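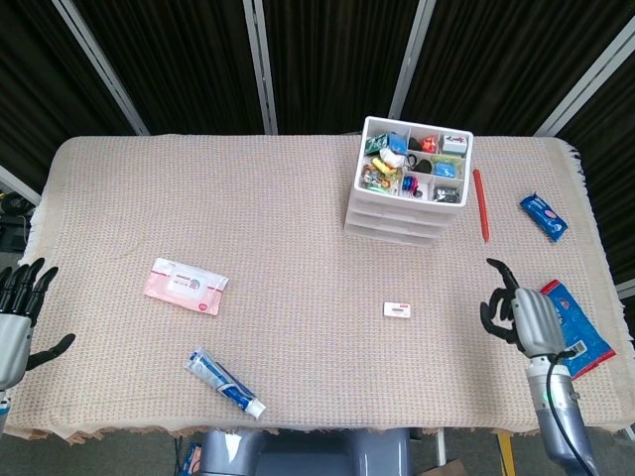 Small desktop organizer with drawers — how do you stop the top from turning into a junk pile?

Posted by Othmane Nasr, September

I bought a white plastic organizer for the craft table, the kind with an open tray of nine compartments on top and three shallow drawers underneath. The plan was pens and scissors on top and everything else in the drawers. It hasn't gone that way. The top holds a coiled cable, what look like scissors, a couple of packets, a small box I keep meaning to put away, and one compartment that is just bits. I hardly open the drawers. Markers end up lying on the table next to it.

I share the table with my sister and her two kids, so whatever I do has to be simple enough for them. I don't want to buy a second organizer. The table has a woven cloth on it with a fringe and I would like to keep that too, although the drawers tend to drag it when I pull them.

Is there a sensible way to divide up nine compartments, or should I leave the top empty and use only the drawers?

2 replies

Tarek Ghoneim
9:40 pm

Don't leave it empty. An empty tray fills up again in a day and you'll be back where you started.

Take everything out, top and drawers, and put it on the table. Throw away wrappers and dead pens. Food goes back to the kitchen. Then sort what's left by how often you use it. Things you touch every day go in the front row, things you use weekly go in the middle, and the back row is for whatever is tall, so it doesn't block your hand.

For my own tray at the Fostside workroom it went like this:

Front left: pencils and the one good eraser
Front center: scissors, handles up
Front right: tape
Middle row: glue sticks, clips, charging cable
Back row: markers standing in a cut-down cup, ruler, and one compartment left free

The free one matters. Stuff will get dropped there, and when it's full you sort it. I do mine when I sweep up.

Cables are a pain in an open tray because they spring out and pull other things with them. Wind the cable around your hand, then put a rubber band or a twist tie on it. If you only use it once in a while it belongs in a drawer.

Shallow drawers are best for flat things: stickers, sticky notes, stamps, spare blades if there are no kids around. In your case keep the blades somewhere else. Label the fronts. I used 60 labels from a roll of 100 doing the whole workroom and they have stayed on fine. With small kids draw a picture on the label as well.

For the cloth, cut a piece of non-slip shelf liner a bit smaller than the base and put it under the organizer. Hold the top with one hand when you open a drawer. If it still drags, fold the cloth back under that end.

Amrani
11:15 pm

I had the same type and gave up on the nine squares, too small for what I had. Ended up keeping only sewing things in it and put the pens in a mug. Works ok.

Agree about snacks. We got ants.

Also check that the drawers have a stop at the back. Mine didn't and my son pulled one right out and tipped buttons all over the floor. I was still finding them at Ramadan.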